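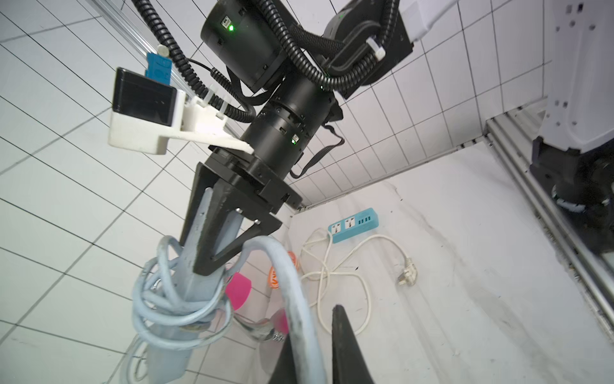 Slide 1. Patch lead storage at Unen: what we changed

Start with the count. The store held 190 leads in February, most of them in two deep crates. Adom Tetteh sorted them by length and end type over two afternoons. 13 failed the continuity test and went for scrap.

Slide 2. Why coils tangle

Winding a cable round and round in one direction puts a twist in it at every turn. Pulled off the end of the coil, it keeps the twist and kinks. Over-under winding alternates the twist, so the cable pays out straight. Demonstrate with the three-metre lead, then hand it round. Allow two minutes.

Winding onto a core is acceptable if the cable comes off the same way it went on, with the core turning. Loops must not hang past the end of the core. Light-coloured jackets show dirt early; wipe with a damp cloth before coiling.

Slide 3. Bend radius

Rule used in the store: no tighter than eight times the outside diameter. Hook-and-loop straps only on loose leads. Keep cable ties for fixed runs.

Slide 4. Labels

One at each end, 30 mm back from the connector. Number series starts at 2000 for data and 3000 for power. Yaa Kpodo keeps the list. Skip the label printer settings unless asked.

Slide 5. Still open

Pegs or drawers for the long leads. Mariama Nartey prefers pegs. The Drikley rack takes either, but the drawers cost more and we have no price yet for the deeper ones.

Questions. If short of time, drop slide 3 and refer people to the sheet by the door.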